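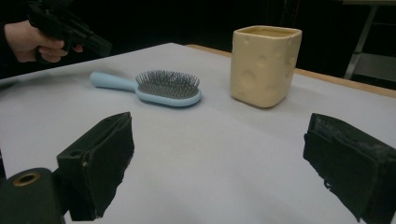
The blue hairbrush and the cheese cup, still waiting for a shelf.

December
By Romain Riviere

The Alley sorting table is down to its last two residents: a pale blue paddle brush and a cup made to look like a block of cheese, holes and all. Everything else went to Gisora in 4 boxes. I have been asked twice whether the cup leaks – the holes are only dents. Claims by 5 p.m., please, or I start drinking my coffee out of it.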